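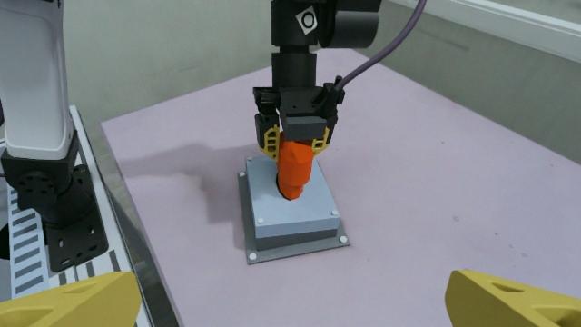
Moss Thieves Strip Slopes Above Petkov

06/08/2026

Rangers in the Petkov district say people are taking moss from public forest land by the truckload, and they want the fines raised before the wreath season starts in December.

Patrols found 22 stripped sites on the north slopes between Petkov and the Tenel reservoir this spring. At the largest, the moss had been raked off rocks and fallen logs down to bare soil. Rangers weighed 1,080 pounds of it in sacks left beside a logging road.

"You can pick a handful for a flower pot and we won't bother you," said Despina Vidmar, head ranger for the district. "These people come at night with rakes and tarps."

Moss is sold to florists and garden stores, and prices have gone up for two years. It grows back slowly. Vidmar said one slope cleared 6 years ago is still mostly bare, and rain now washes mud from it into the creek.

Two men from Juketti were fined in the spring. The current fine is the same no matter how much is taken. The district council will take up a proposal to charge by weight at its next meeting in the Buvatum town hall.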